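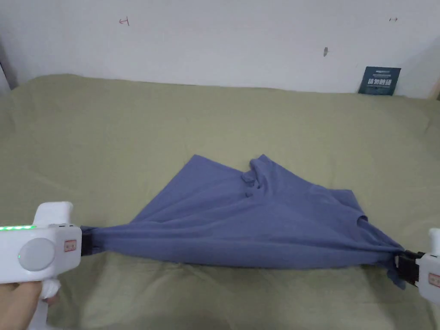

Povby 手持挂烫机用了三个月，售价 862，含一个毛刷头、一只隔热手套和一根可拆的电源线。自己买的，没有和厂家联系过。买之前我用的是一台老式熨斗加 Hudine 的折叠烫衣板，后面会拿它们来比。

先说我的使用情况，方便对照。家里两个人，衣服以棉为主，衬衫和 Polo 衫占了大半，另有几条亚麻裤子、一件羊毛大衣和一些说不清成分的混纺。住的房子在 Pridberg，自来水很硬，烧水壶一个月不除垢就能看见白底。平时早上出门前烫当天要穿的那一件，周末有空会多烫几件。我对烫衣服没有兴趣，也没有特别高的要求，领子平整、前襟看不出折痕就行。

## 外观和手感

机身是白色塑料，磨砂面，三个月下来没有发黄，但手柄内侧会沾上护手霜的印子，湿布能擦掉。开关在手柄前方，食指正好够得着。档位键在背后，要换手或者用另一只手按，这一点设计得不好，因为另一只手多半正拉着衣服。

重量是我最先抱怨的地方。水箱装在机头后面，加满以后整个机器往后坠，手腕得一直往前压着。烫一件没感觉，连着烫几件以后小臂会酸。我后来的办法是水只加一半，用完再加。Mitsuko Fukuda 借去用过一个周末，她手比我小，还回来的时候说手柄太粗，握久了虎口疼，建议我写评测的时候提一句，现在提了。

电源线够长，从卧室门边的插座可以拉到窗前。线的外皮偏硬，刚拿出来的时候保持着出厂的弯折形状，用了两周才顺下来。线可以从底座拔掉，收纳时方便，但接口有点紧，拔的时候要捏着根部，别拽线。

## 水箱

容量 200 毫升。说明书上说加满可以烫完一套西装，我没有西装，按衬衫算，低档时够用，高档时烫到后面一件就会开始空喷，声音变尖，这时要停下来加水。水箱从后面向下抽出，卡扣有一声很清楚的“咔”，没听到这一声就是没装好，会漏。我漏过一次，水滴在床单上，没造成什么后果，就是烦。

注水口有一个硅胶塞，塞子连在水箱上，不会丢。口子开得比较小，直接放在水龙头下面接会溅出来，我用一个带嘴的量杯倒。如果厂家愿意送一个小量杯，比那只隔热手套有用得多。手套我试了一次就收起来了，料子厚，戴上以后捏不住衣角。

关于水质：说明书写的是可以使用自来水，硬水地区建议用纯净水或者和自来水对半兑。我头一个月图省事，全用自来水，喷口旁边出现了一圈白色的粉，有一次在深色裤子上留了几个白点，拍一拍能掉。之后改成对半兑，白粉没有再出现。除垢功能要长按开关进入，机器会连续喷热水和蒸汽，得对着水槽操作，整个过程要守着。做完以后出汽明显顺畅。这一步说明书写得太简略，只有一张图，没有写要按多久，我是自己试出来的：按到指示灯换成闪烁再松手。

## 出汽和档位

一共三档。低档标的是丝绸和化纤，中档标的是混纺和羊毛，高档标的是棉和麻。实际用下来，低档我基本没碰过，汽太弱，衬衫上的折痕喷几遍还在。中档用得最多。高档蒸汽很足，对付亚麻需要它，缺点是声音大，早上六点半用的时候隔壁房间能听到。

预热比老熨斗快。插上电，去把衣服挂好，回来灯就已经不闪了。要注意刚开始喷的那几下经常带水滴，尤其是机器前一次用完没有把水倒掉的时候。我的习惯是先对着地面喷两下再往衣服上走。浅蓝、浅灰这类颜色沾水以后印子很明显，虽然干了就没有了，但是赶着出门的时候会让人着急。

倾斜角度也有讲究。竖着拿、略微前倾都没有问题，一旦机头朝下放平，偶尔会吐水。包装盒上印着“可平烫”，我认为这句话写得太乐观。平烫能用，前提是水别加满，动作别太快。拿它在烫衣板上当熨斗用，效果比真正的熨斗差一截，面板小，压不住，来回走好几遍才有熨斗一遍的效果。

## 不同衣服的结果

**衬衫。** 前襟和后背没问题，挂着从上往下走，另一只手在下摆往下拉，一遍就能看出变化。袖子麻烦一些，要把袖口拉直，沿着袖缝走。领子和袖口是所有挂烫机的弱项，这台也一样，能烫到不皱，烫不出硬挺的折线。对领子有要求的人，熨斗还是不能扔。

**Polo 衫。** 这类针织面料我觉得最适合用挂烫机。面料本身有弹性，用熨斗压容易把表面压亮，网眼也会被压扁，蒸汽就没有这个问题。门襟那一块要单独处理：把扣子解开，从里面喷，再扣上从外面轻轻带过。扣子周围一圈总会剩一点皱，手指撑住里侧再喷能好一些。下摆如果在洗衣机里拧成了一条，先用手抖开、横着扯几下再上机器，直接喷要多花一倍的时间。领子翘起来的，翻过去从背面喷，趁还有潮气的时候用手抹平，放着晾一会儿再动。

**亚麻裤子。** 高档，慢走，还要用力拉。能到“看上去是洗过烫过的”这个程度，坐下去再站起来又是老样子，这是亚麻的事，不怪机器。裤线我没烫出来过。

**羊毛大衣。** 没有大的折痕，主要是去味道和把压扁的地方喷起来。套上毛刷头，中档，顺着毛的方向走，领口和肘部恢复得很好。火锅味能去掉大半，剩下的挂在阳台一夜也就没了。毛刷头装拆要用点力，热的时候不要换，等它凉。

**窗帘。** 试过一次，只烫了下半截。水箱太小，来回加水，手又举着，后来放弃了。要烫窗帘请买落地式的。

**床单枕套。** 枕套可以套在椅背上烫，床单不行，面积太大，没有地方挂。铺在床上烫的话，蒸汽会往床垫里跑，摸上去潮乎乎的，我不建议。

**印花 T 恤。** 胶印的图案不要正面直接喷，翻过来烫。我有一件旧的，正面喷完图案边缘发黏，没粘坏，但看着不舒服。这一条说明书里有写，是我没看。

## 和熨斗、烫衣板比

旧熨斗没有扔，和 Hudine 的烫衣板一起放在储物间。三个月里拿出来用过几回，都是因为要穿正式的衬衫。Hudine 那块板本身没什么可挑的，腿稳，布罩可以拆洗，只是展开以后卧室就没有走路的地方了，每次搬进搬出是我不想烫衣服的主要原因。

如果把“搬板子、等熨斗热、烫完等熨斗凉、再收板子”都算进去，单烫一件衣服时挂烫机省事很多。一次烫一周的量，熨斗更快，效果也更好。两者的用途差得比较远，我现在觉得拿“能不能取代熨斗”来问这类机器没多大意义，要看家里平时是怎么烫衣服的。

有一件事买之前没有想到：挂烫机需要一个好挂的地方。衣服挂在门把手上太低，挂在衣柜门上蒸汽会熏到柜门的贴面，时间久了可能起泡。挂在浴室的毛巾杆上倒是不怕潮，但是下面没有东西可以拉着，衣服会往后躲。我最后在卧室门框上装了一个可以翻下来的挂钩，用木头衣架，肩膀宽的那种。铁丝衣架别用，蒸汽一喷，肩膀那里会顶出两个尖。

## 小问题和售后

用到第二个月的时候，水箱的卡扣开始有点松，需要按第二下才到位。我发邮件问了 Povby 的售后，隔天回信，签名是 Kgomotso Nkuna。对方先让我拍一张卡扣的照片，看过以后说是那一批的弹片偏软，直接寄了一个新水箱，旧的不用寄回。新的装上之后没有再松。整个过程没有推来推去，也没有让我填很长的表，这一点加分。

顺带问了另外两个问题，把答复写在这里：

- 可不可以在水里加香水或者柔顺剂：不可以，会堵喷口，也不在保修范围内。想要香味，烫完以后另外喷。
- 面板上的深色印子怎么办：等完全凉透，用湿布蘸一点白醋擦，不要用钢丝球和带颗粒的清洁膏。

第二条我试过，擦得掉，就是要多擦几遍。

还有一个没解决的：自动断电。机器放着不动一段时间会自己关掉，本意是安全，可是断电之前没有提示音，只有灯灭。好几次我去换了件衣服回来，按开关没反应，才发现又要重新预热。希望以后的型号加个提示，哪怕响一声也行。

收纳方面，底座是平的，能立住，但是重心偏高，放在洗衣机上面脱水时会震倒。我现在放在柜子里。收之前一定要把水倒掉，有一次忘了，过几天再开机，喷出来的汽带一股闷了的味道，喷空一整箱才散。

## 试过的另一台

买 Povby 之前，在 Mahlangu 的店里上手试过他们自有牌子的一台，便宜不少。那台更轻，手柄细，水箱在手柄下方，重心比 Povby 好。出汽一段一段的，要反复扣扳机，松手就停，试了一件展示用的棉衬衫，袖子烫完手指就累了。没有锁定键是我没买的原因。店员说新款会加上，我没有等。手腕力气不大、只偶尔用一次的人，那台可能更合适，可以自己去店里提一提再决定。

店里还有落地式的，双杆，水箱很大，烫得确实好，能烫裤线。我没有地方放，没有细看。

## 适合谁

每天早上烫一件、衣服以针织和普通棉衬衫为主、家里没有地方常年支着烫衣板的，可以买。出差多的人我不推荐，它装不进登机箱的侧边，放在中间又占掉一双鞋的位置。习惯周末集中烫的，继续用熨斗。有小孩的家庭要留意放的位置，面板在断电之后很久还是烫的，指示灯却已经灭了，从外面看不出来。

价格我认为偏高。少一只没用的手套，换一个大一点的注水口，再把档位键挪到拇指能按到的地方，这个价钱就说得过去。目前这个样子，赶上打折再下手比较好。

## 打分

| 项目 | 评价 |
| --- | --- |
| 出汽 | 中高档好，低档偏弱 |
| 手感 | 加满水后偏重，手柄粗 |
| 水箱 | 够用，注水口小 |
| 噪音 | 高档明显，中档可以接受 |
| 说明书 | 太简略，除垢一节要重写 |
| 售后 | 回复快，处理干脆 |
| 价格 | 偏高 |

补充一条，评论里如果有人要问喷口会不会把衣服烫坏：我这边没有烫坏过。薄的化纤我会先在下摆里侧试一下，离开面料一点距离喷，看看有没有缩。棉的贴着走就行，停在一个地方不动会湿一片，晾干即可。烫完不要马上穿，也不要马上叠，挂着等潮气散掉，不然刚烫好的后背靠一下椅子就又皱了。

除垢以后如果还有白粉，再多做一遍，换清水喷空一箱。等用满一年，我会回来更新卡扣和电源线接口的情况。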